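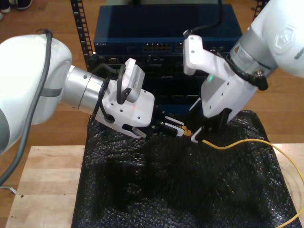
About Tronddale

3 min read

Tronddale teaches robot arms to do small jobs with cables. We work with the people who build and look after network racks, and most of what we record involves plugs, ports, patch cords and the packing they arrive in. A person guides the arms through the task, we keep the recording, and the recordings are used to train the software that later runs the arms on its own.

The company was started by Mi-kyung Myung, who had spent years wiring server rooms before she moved to robotics. Her first notebook of task ideas is still in use. It begins with "put the plug in the port" and goes on for many pages, because that one task breaks down into a lot of smaller ones: find the end of the cable, pick it up, turn it so the clip faces the right way, pass it to the other hand, line it up, push, let go.

How we work

Our main setup is a pair of arms facing each other across a wooden table, with a rack and a network switch behind it. One gripper can hold a yellow Ethernet cable while the other works near the plug. Two arms matter for this kind of job. A cable held at one point swings and twists, and a second grip a little way along keeps it manageable.

We show tasks in two ways. In hand guiding, the operator takes hold of the arm and moves it through the motion. It is quick to learn and good for a single arm and a short movement. For two-arm work we use remote control. The operator moves a pair of handles and the arms follow. The software we use for this is called Odari, and we wrote it ourselves. It records joint positions, gripper opening and camera views together, so that each moment of a demonstration can be matched up afterward.

Soft and uneven surfaces get a lot of our attention. A plug sitting on a flat table is fairly easy to reach. A plug on a sheet of bubble wrap sits at a different height and angle each time, and the sheet gives when a fingertip presses on it. We ask operators to crumple or move the sheet between demonstrations and to start the cable from a new place.

A usual set for one task is 200 demonstrations. For harder tasks, such as seating a plug in a crowded switch, we go up to 800. Failed attempts are kept and labeled. If an operator drops a plug and picks it up again, the whole thing stays in the set, and the person reviewing it notes where the slip happened.

Operators

New operators spend their first 5 sessions on one arm only. After that they move to two arms and practice handing a cable from one gripper to the other. Experience with robots is not required. Several of our operators came from electrical work, one repaired sewing machines, and they tend to be good at this from the start. Sessions are kept short, as remote control is tiring on the wrists and eyes.

Each recording is looked at by someone other than the person who made it. The reviewer checks that the task was done as written, trims the dead time at either end and sends back anything unclear.

Where we are

We have two sites. Recording takes place at Nestholm, on the ground floor of a former print shop. Training and software work is done at our Bogale office, where there is also a single arm for testing. Visits to Nestholm can be arranged by email and usually last an afternoon. Visitors are welcome to try the handles for themselves.

Working with us

Customers normally send us the parts they want handled, along with a written description of the job. We set up the task, record a small trial set and go over it together before agreeing on a full one. We ask for spares of anything with a clip or a latch, as these wear out with repeated use. Customers receive the recordings, the labels and the task notes, and we keep a copy only where the contract says so.

We are taking on new recording work for cable and connector tasks. Please include photos of the parts and the rack layout with your first message.

Page updated July 25, 2024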